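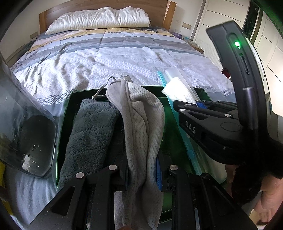

Do microbats really need nest boxes if there are street trees nearby? Most street trees are too young - a hollow big enough for a small colony can take a century or more to form, and councils tend to remove the limbs that have them.

1/ I look after the records for the bat boxes along Runda Creek in Prillville. We have 14 boxes up, all on the reserve side of the path. A few neighbours have asked what we've learned, so I'm putting it in one thread.

2/ The boxes went up in two lots. The first lot faced every which way. The second lot mostly face north or north-east, four metres or higher, with a clear drop in front so the bats can fall into flight.

3/ At the last check, 6 boxes had droppings underneath or inside. Five of those were from the second lot. It's a small sample and I wouldn't read too much into it.
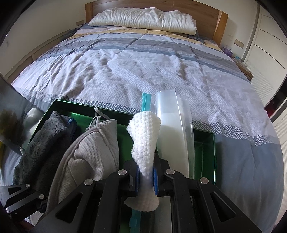
*Photo: Rebane*

4/ Lighting seems to matter more than we expected. The path lights between the footbridge and the oval were switched to a warmer lamp in April and shielded on the creek side. Before that, the boxes on that stretch had no sign of use at all. One has droppings now.

5/ The creek corridor is 710 metres long from the footbridge to the culvert. There's one bad gap in the canopy, behind the Clemometti car park. Some bats will fly across open bitumen but plenty of the smaller species prefer to follow a line of trees.

6/ The car park edge is down for planting once the soil is fit to dig. River red gum won't suit the space, so it'll be yellow box and a few wattles to fill in early.

7/ Please don't open a box to have a look. Bats disturbed during the day burn energy they need, and in cooler months they may be in torpor. We check from the ground with a torch, and a licensed handler does anything closer.

8/ If you find a bat on the ground, don't touch it with bare hands, even if it looks dead. Keep kids and pets away and ring your local wildlife rescue. Bats in Australia can carry lyssavirus. If you've been bitten or scratched, wash it with soap and water straight away and see a doctor that day.

9/ For your own yard: leave old dead limbs up where they're safe, turn the outdoor lights off overnight, and keep cats in from dusk. A box is worth adding after that - ours are untreated hardwood with a rough landing strip and the entry slot at the bottom.

10/ Next ground check starts at 5 pm from the footbridge. Closed shoes and a torch. The track past the culvert is still boggy.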